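Notebook – Prendow, handheld gripper tracking
August, opened 9:40

Goal for today: get the pose tracker through the bedroom recordings without it losing scale, and find out why Zuvora's grasp segmenter keeps marking closures late on soft cloth.

Ran the whole batch through the Yen build from last night. 1,614 segments went in and 70 came back flagged, nearly all of them folding or lifting on the bed. Rigid objects are fine. The late closures are on knits: the segmenter waits for finger width to stop changing, and thick fabric keeps giving for a while after the pads are on it. The houndstooth knit is a good case to tune on. The pads are on either side of a big mound of it and the width is still well open.

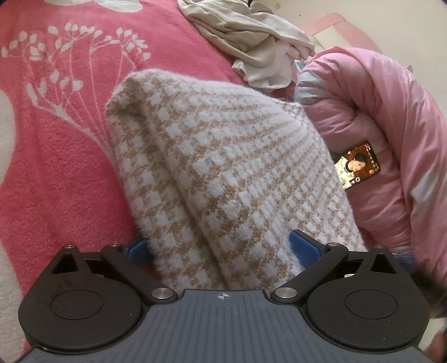
Segmenter change

Replaced the fixed width threshold with a slope test over 14 frames. Closure is now called when the slope drops under the limit, whatever the width is. Also masked the lower part of the view before feature matching. The ridged body and the discs were supplying static features and dragging the pose estimate toward zero motion. The mask is a hand-drawn polygon, one per tool, checked in under tools/masks. It does not follow the linkage yet.

Fast turns are the other problem. Blur takes out the texture on the bed cover and the window blows out to white, so the matcher has little left besides the curtain and wall edges.
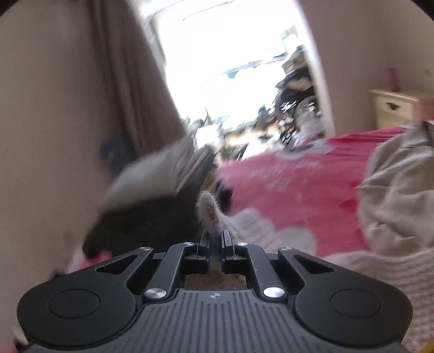 I tried bridging these stretches with the IMU alone. It holds for short gaps and then pitch wanders. Raised the gyro noise term and let the optimizer re-close once features return – better, but the height of the bed surface still steps by 2 cm on a few segments. Need to check the camera-to-IMU time offset before touching the noise any more. Fakmont's calibration file is older than the current mount.

Reran the flagged set with both changes. Closures look right on the knits I spot-checked. The pose is still bad when a person is moving something in view, with a hand and sleeve up over the bed and the object smeared.
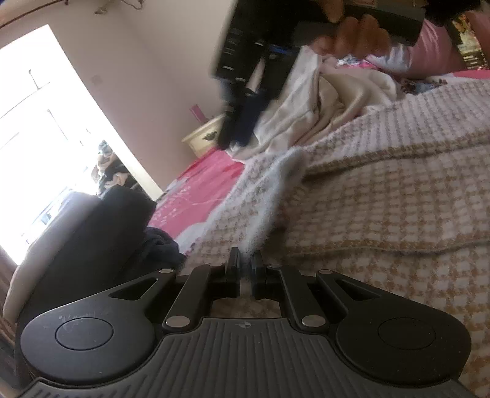 Page last changed: August, 16:25

Next: person mask ahead of the matcher, then the offset check. Leave the slope limit alone until the rigid set has been rerun. Config is on the prendow-knit branch, not merged.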